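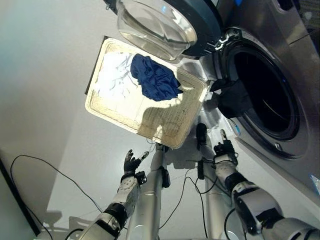

Droltix hand teleoperation kit: three weeks of laundry

Reviewed by Geetha Thampi

We bought the Droltix kit to record demonstrations for a two-armed robot with multi-fingered hands. The task was laundry: clothes out of a front loader and into a shallow white tray. Before this we used the Ultari grips, which only give you open and close.

What you get is a pair of gloves, two wrist trackers, a base station and the recording software. Setting up took an afternoon, most of it spent on the thumb calibration. The manual puts this in an appendix and it should be on page one.

In use

Finger tracking is good. I could pinch the edge of a sock after an hour's practice, and pointing with one finger while the other hand stays open comes through cleanly. Wrist rotation is less good. Reaching down into the drum with the palm turned up, the arm lags behind your own, and you learn to wait for it.

Dark clothes in a dark drum are hard work for the person in the gloves. A black garment over the lip of the drum is easy enough to find, but further in you are judging by shadow. Thin, pale things on a white tray are no better when the light is strong. Neither is the kit's fault, but the headset view has no brightness control, and it needs one.

I recorded 200 demonstrations and kept the ones with no dropped tracking. The best run of work was 57 in one morning. After 60 minutes the gloves get warm and my grip gets sloppy, so I would plan for breaks.

Software

Plain and quick. You can trim a recording and mark a bad one without leaving the session. Export failed twice on long files. Devadiga, who sold us the kit, sent a fix the next day.

Worth buying if your task needs fingers. For picking up boxes, the Ultari grips do the job and are easier to teach people. We are keeping ours at Butbridge and aiming for 1,000 demonstrations by September.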